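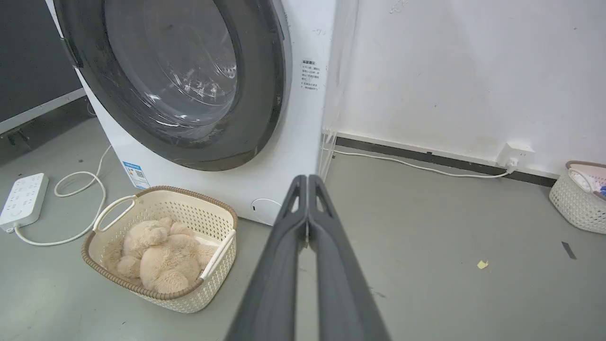 Home News House notes Bookings Back issues Contact

Lenura House Newsletter, June 2020

The laundry room: washing machine, drying and what goes where

The washing machine on the ground floor has been in use since March and most people have now had a turn with it. The same questions keep coming up, so this item puts the answers in one place. A shorter version will go on the inside of the laundry room door when Hrefna has had it laminated. If the two ever disagree, go by the one on the door, as it is easier to change.

Where it goes

We get asked whether the machine can move to the other wall to make space for a second drying rack. It can't. The machine is 595 mm wide, and the alcove on the other side is narrower than that once you allow for the pipe. Gunnlaugur Skov measured it twice. The waste pipe would also have to cross the doorway, and we would need a plumber for both ends of the job. The rack will stay in the corridor for now.

Please don't push the machine back against the wall to gain a bit of floor. The hoses need room behind them and one of them had a kink in it in April, when the machine stopped and showed a water fault. Pull it forward a hand's width, straighten the hose, and it will fill again. If it walks forward during the spin, tell us and we will look at the feet. Don't wedge it with cardboard.

Doing a wash

Turn on the tap first. We turn it off at night and some of you turn it off after each wash, which is fine, but it means you can't take it for granted that it is on.

Fill the drum loosely. You should be able to put a hand flat on top of the washing when it is in. A drum packed to the door doesn't rinse properly, and the machine will try several times to balance the load before it gives up and leaves you with a wet heap. One heavy thing by itself is as bad. A single bath mat will bang about, so put a couple of towels in with it.

Check pockets. So far the drum has produced coins, a door key, hair grips and half a packet of Bado mints, which had to be cleaned off everything else in the wash. Small hard things get between the drum and the seal and they are awkward to get out again.

For everyday clothes that aren't very dirty, 40 degrees is enough. The short programme takes 15 minutes and is only meant for a small load that needs freshening up. It won't do anything for football kit, and it isn't kind to the next person if you run it three times in a row hoping that it will.

Powder or liquid both work. Use less than you think. The water here is soft and the dose printed on most packets is for hard water, so start with half and see how you get on. Too much leaves a grey film in the drawer and on dark clothes. Elínborg Hauksdóttir has been using half doses for all the bedding from the guest rooms and has had no trouble with it.

The shared box of powder on the shelf is for house things only, that is tea towels, guest bedding, tablecloths and the cleaning cloths. For your own washing please bring your own. There was some confusion over this in spring and we went through two boxes in a fortnight.

Leave the door open

When you have emptied the machine, leave the door ajar and pull the drawer out a little. Wipe the rubber seal with the cloth on the hook, going round the fold at the bottom, where water and fluff sit. If this isn't done for a few days the drum begins to smell, and the smell gets into the clothes. A hot empty wash clears it. We will do one of those on the first Monday of the month, starting at eight in the morning, so the machine won't be free until ten that day.

The door can stay locked for a minute or two at the end of the programme. Wait for the click. Pulling on it doesn't make it open any sooner and the old machine lost its handle that way.

The filter

Ailbhe Foley has offered to clean the filter every month, and will note the date on the sheet by the door. You don't need to do this yourself. If the machine won't drain and there is water standing in the drum, leave it, switch it off and ring her or put a note under the office door. Please don't open the filter with water in the drum unless you have a tray and plenty of towels ready, as it all comes out at floor level and it comes quickly. It is also hot if the wash was hot.

Sockets and leads

The washing machine must be plugged straight into the wall and have that socket to itself. Don't run it from an extension lead or a multi-way block. It draws a lot of current when it heats the water, and an ordinary lead can overheat.

Extension leads may be used in the laundry room for small things like a radio or a phone charger, but keep them away from the machine, the tap and the bucket. A lead on the floor is easy to catch with a foot when you have your arms full of sheets. Unplug it when you go, coil it and hang it up. The iron should be used upstairs at the ironing table, where there is a socket at the right height.

If you find a lead or plug that is cracked, loose or warm to the touch, stop using it, tie a knot of string round it and bring it to the office. Vilhjálmur Lykkegaard will replace it.

The floor

The floor should be swept by whoever does the last wash of the day. It takes a couple of minutes. Fluff and grit get picked up by wet washing as soon as a sleeve touches the ground, and then somebody washes the same shirt again. The broom is behind the door and the mop is in the cleaning cupboard. Mop up any water at once, as the surface is slippery when it's wet.

Baskets can stand in the room while your wash is on. Afterwards please take them with you. A basket left overnight will be moved to the shelf in the corridor, along with anything in it. Socks without a partner go in the Haltis bag on the back of the corridor door. There are a good many in there, including several children's ones with stripes, and they will be given away as cleaning rags at the end of the summer.

Drying

Use the lines outside when the weather allows. The pegs are in the tin under the bench and they should go back in it, not stay on the line, where they go brittle. When it rains, use the rack in the corridor and open the small window at the end. Sheets should be hung over two bars with a gap between them.

Please don't hang wet things over the radiators or from the pipes in the laundry room. The paint on the wall has suffered from this already and Gunnlaugur will be repainting part of it in the autumn.

Booking and paying

The booking sheet is on a clipboard outside the door. Each slot is 2 hours, which covers a normal wash with time to empty and wipe down. Write your surname and your room, and cross it out if you change your mind. If a person hasn't come within a quarter of an hour of the start of the slot, you may take it.

If somebody's washing has finished and they haven't collected it, you may put it in a clean basket and leave it on the shelf. Be careful with it. Don't put it through the spin again and don't hang it up, as some of it may be wool.

A wash costs 100 krónur, paid into the box on the wall. This covers the electricity and puts a little aside for repairs. House washing is free of charge. If you haven't any coins, write it on the sheet and settle up at the end of the month with Hrefna Kvaran in the office.

Other things

A pale blue pillowcase with a button missing was found behind the rack. It is in the office.

The tub of Wan stain remover has gone from the shelf. If you borrowed it, please bring it back, even if it's nearly empty, so that we know which sort to buy.

We have been asked about a tumble dryer. There is no space for one and no money for it this year. Anyone who wants to raise it can do so at the autumn meeting.

Next in this issue: compost bins and the back gate

Contact: the office, Lenura House, ground floor | © Lenura House 2020 | Back to top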